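Natdale Local History List

Print this message | E-mail this message

Re: August walk and the old tannery path

I can lead the walk if Savvas still wants to hand it over. The route would be the same as before, from Covovton bridge to the lime kilns, with a stop at the well.
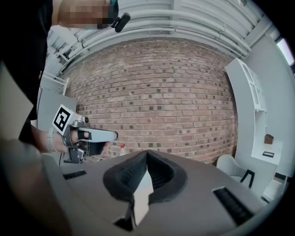

Posted by Ritu Shukla, May 14, 2025

The stile at the far end has been replaced with a gate — wide enough for a pushchair, though the ground beyond it is still rough. I would keep the party to 13.

Trí Diệp wrote:
> Does anyone have the 1911 sale map? The copy
> in the Vurkton library has lost its key, and I
> can't tell which plots went with the tannery.
> There are 182 of them, all numbered by hand.

Yes, I have the key but not the map. It fills 8 pages and gives tenants as well as owners. I'll bring it to the next meeting.

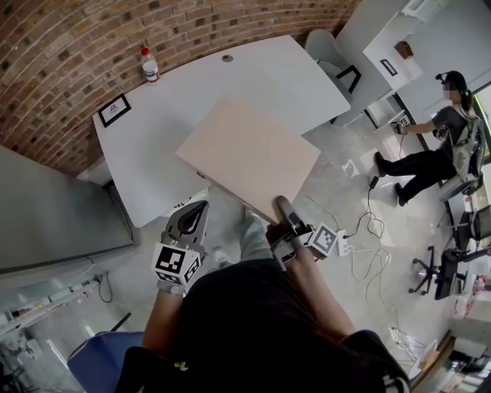 List digest, Vol. 8, No. 13

On the booklet, the printer has quoted for up to 2,000 copies, far more than we could sell. Vy Đoàn has the proofs — please send corrections to her and leave the list out of it. The caption on the kiln page still has the wrong parish.

Ritu

Print this message | E-mail this message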